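3.2 Clutter on shared work tables

The second part of the study looked at tables used by several people over the course of a day. Earlier work on household clutter has mostly dealt with kitchens and home offices, where one or two people decide what stays out. Shared tables follow different habits. Items are put down for a short time, another person needs the space, and the items are pushed toward the middle without being put away. Grotov, the smaller of our two sites, had no storage within reach of the table. Tritville had open shelves along one wall.

We sorted what we found into three groups. Work items are things the table is meant for, such as tools, parts and packaging material. Personal items are things a person brings for their own use. Containers are cups, tubes, boxes and similar objects, full or empty, and they were kept as a separate group because the coders often could not agree on whether they belonged to the work. An empty cup may have held a drink or a handful of screws. When the use of an object could not be settled from its appearance, it was coded as a container and left there.

Both coders, Rory Haldane and Pao-chu Yau, worked from still views taken close to the table surface. Close views make small objects easier to identify, but they also hide a good deal. Larger equipment stands in front of smaller things, and an object that would be plain from overhead may show only one end. Figure 2 is typical of the harder cases. The cup was coded as a container by both coders. The yellow-green tube was coded as a container on the first pass and discussed again on the second, as its label carries a small picture but the contents could not be established.

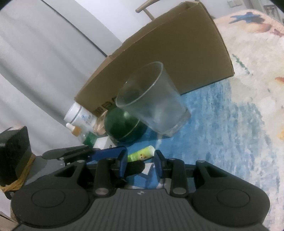 Figure 2. Cluttered table with a transparent cup, empty and apparently tilted, and a small yellow-green tube with a white end.

Agreement between the coders was lowest for flat objects and scraps. Pieces of cardboard, sheet material and packaging often appear as a corner or a strip, and it is hard to say where one ends and the next begins. We therefore set a rule that a scrap was coded only if at least one full edge was visible. This rule lowers the totals for both sites, and the results for work items should be read with that in mind. Cups and tubes caused less trouble, even when tilted or partly covered, since their shape is easy to recognize from most sides.

In all, 77 views were coded, of which 40 came from Tritville. Containers appeared at both sites and tended to be found near the middle of the table, within reach from more than one side. Personal items were more often left along the edges. We did not ask the users of the tables why they placed things as they did. Haldane's notes from March suggest that people at Grotov were unwilling to move a container that was not theirs, even when it was in the way, but this was not recorded in a regular manner and is not used in the analysis below.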